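About Diltar

Kitchen sinks, drying racks and the small fittings that go with them

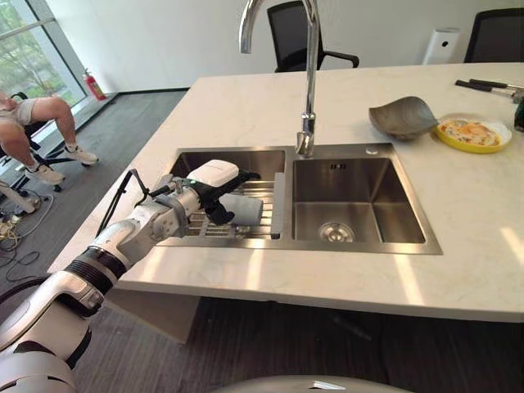

Diltar sells and fits kitchen sinks. We started with one shop on Fraser Street and we are still in the same building, with a second unit behind it that we use for cutting and storage. Most of our work is replacing an old single bowl with a double one, and the double is what we recommend to most households that have the counter space. A stainless steel pair set into a pale stone counter, with a tall gooseneck faucet behind the divider and a metal drying rack over the left basin, is close to what we install most often. The rack takes a cup or two while the right basin stays free for washing. People who cook every day tend to want it that way, and people who are left-handed sometimes ask us to swap it.

What we do

We measure, order, cut, fit and connect. We do not build cabinets and we do not sell dishwashers, although we will reconnect yours when the sink goes in. A standard replacement in an existing cutout takes one visit. A new cutout in stone takes two, one to make the template and one to install.

We keep 40 sink models on the floor at Fraser Street, and you can run water in 5 of them. Bring a pan. It is the best way to find out if a basin is deep enough or if the faucet is too close to the back wall. Bring your biggest cutting board too if you plan to store it by the sink. Catalogs give the outside measurements first, and the outside measurements are not much help with a roasting tray.

The drying rack

The rack is the one thing we make ourselves. It is sold under the name Kuruvora and comes in two lengths. It lies flat across one basin, front to back, so that cups and plates drip into the sink and the counter stays dry. It has no feet and does not need a tray under it. When you want the basin, you lift the rack off and lean it behind the faucet or put it in a cabinet.

We began making it after fitting sinks for several years and seeing the same plastic dish drainer taking up the same corner of every counter. The first version was too heavy and the bars were too far apart, and small glasses tipped over. The current version has closer bars and a gray ribbed bar at the end that helps keep it from sliding. A tumbler can lie on its side on it. Stemmed glasses are still better dried by hand, and we tell customers so.

Care is simple. Wash it with dish soap, and every week or so use a soft brush between the bars. Don't use steel wool on it. It can go in the dishwasher if it fits.

Drains, caps and overflows

A large share of our phone calls are about small parts. We stock strainers, stoppers, overflow covers and the round caps that close an unused hole in the rim. If your sink came with a hole for a sprayer or soap pump you don't want, a cap costs very little and takes a few minutes to put in. Measure the hole before you come, or take a photo with a ruler next to it.

We also keep handles and cartridges for most of the faucets we have sold. If yours drips, bring the old part in with you - it saves a second trip.

Where we work

We cover the town of Dredumer and the area within an hour's drive of it. Last year we fitted 186 sinks, most of them in private homes, and the rest in rental apartments, church kitchens and one school. For jobs outside our area we can sell you the sink and the rack, but you will need your own installer. We will send the cutting template with the order.

Prices and guarantee

Estimates are free and in writing. The price includes taking away the old sink, and we recycle the steel ones. Our fitting work is guaranteed for 2 years. The maker's guarantee on the sink itself is separate, and we hand you the paperwork on the day. If a seal leaks, call us before you call a plumber. We will come back and redo it at no charge within the guarantee period.

We do not take full payment up front. There is a deposit when we order the sink and the balance is due when the water is back on and you have looked everything over.

Visiting us

The shop opens at 8 in the morning and closes at 5. Parking is behind the building, through the gate next to the storage unit. September is our busiest month and visits then are better booked ahead. If you only need a strainer or a cap, just come to the counter.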